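Plorel moves break-room kettles to low-mineral water after scale complaints

Plorel has changed the way its break rooms are supplied with hot water, following a run of complaints in June about scale in the kettles and white flakes in tea and instant coffee.

The change covers 19 kitchenettes in the company's main building. Each one has been given a filter cartridge under the sink, fitted to a separate cold tap marked for drinking water. The cartridges are rated for 2000 liters and will be replaced on volume, read from a meter on the supply line.

Testing by the building services group put hardness at the old taps at 300 milligrams per liter, measured as calcium carbonate. The group did not find a fault in the plumbing. Hardness at that level is normal for the well that feeds the site, and scale forms wherever the water is heated repeatedly and left to stand.

"The kettles were being topped up all day and never emptied," said Kristine Navarro, who manages building services for Plorel. "You end up boiling the same residue over and over. We pulled one apart and the inside of the spout had closed down to half its bore."

Kettles with heavy deposits were withdrawn. The rest were descaled with citric acid, rinsed twice and returned to the counters. Contractor Zovton did the work outside office hours over two weeks, along with the tap installation.

Staff have been asked to follow a short procedure. Kettles are to be filled from the drinking water tap only, to no more than the lower rim of the spout opening. Leftover water goes down the sink at the end of the day. The lid should be seated fully before the kettle is heated, and held in place while pouring if it is loose, with a dry cloth over the hand if the metal is hot.
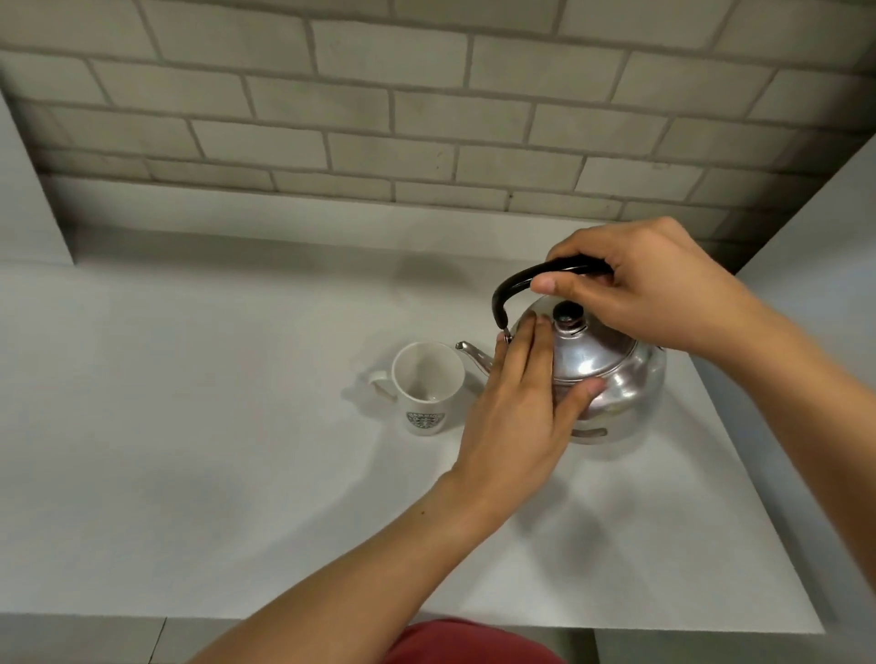 Lids were the second most common complaint after scale. Several no longer sat tight on the body, and steam escaping at the rim had reached the hand on the handle. Navarro's group checked the fit of every lid that stayed in service. Spare lids are kept in the second-floor supply room and are issued on request.

Mugs are not part of the program. Brown staining was reported on some of the white ones, but the group put that down to tannin and recommended a soak in baking soda.

The budget for the first year is $200 per kitchenette, including cartridges. Hardness will be sampled again at each tap after three months. Sites in the Trollon annex use a different supply and keep their present arrangement.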